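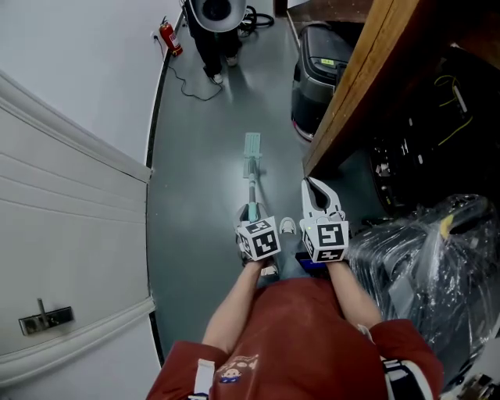
Hand-held grippers with marker cubes, held at waist height before a corridor trial. The flat mop is on the floor ahead of the operator.

Comparing Two Pairs of Hand-Held Grippers on a Floor Task

This page sets out the procedure used at the Morwood site for comparing hand-held grippers before a pair is approved for recording. It applies to the Lindqvist and Groltov pairs. Staff who have not yet completed the bench exercise should do so first and return to this page afterwards.

Before you start

Book the corridor with Delphine Halvorsen. Charge both pairs overnight and check that the fingers open and close fully without sticking. Wipe the faces of the marker cubes with a dry cloth. A smeared or scratched face is a common cause of lost tracking, and damaged cubes must be exchanged at the stores desk. Do not re-tape them.

Move cables and loose items out of the walking line. Equipment parked along the walls may stay where it is, provided that it is switched to standby.

Running the trial

1. Lay the flat mop lengthways in the corridor with the handle towards you.

2. Put on the head camera and stand with your feet clear of the handle. Hold the grippers in front of you at waist height, fingers forward, and keep still for two seconds while the log opens.

3. Check on the monitor that both cubes are in view. If one drops out, bring your elbows in slightly — most operators hold their arms too wide at first.

4. Close one gripper on the upper part of the handle and raise it. Bring the second gripper in below the first.

5. Mop to the far mark and back at a normal walking pace. Lay the mop down, release both grippers and return to the starting position.

6. Repeat until you have 40 passes with the first pair, then rest before changing to the second. Both pairs must be tried by the same operator.

What to record

Enter each pass on the Madico sheet as complete, slipped or lost. "Slipped" means that the handle turned or slid in the fingers. "Lost" means that tracking failed on either side, even if the mopping itself went well. Note any soreness in the wrist or thumb, with the pass number at which it began.

In the April round, the Groltov fingers held the handle more firmly, but operators found the trigger stiff towards the end of a session. The Lindqvist pair was easier on the hand and slipped more often on the turn. Neither result should be taken as final until nearly 500 passes have been logged across all operators.

Completed sheets go to Gwendolyn Yazzie. Questions about camera settings should be sent to Ji-hoon Ban.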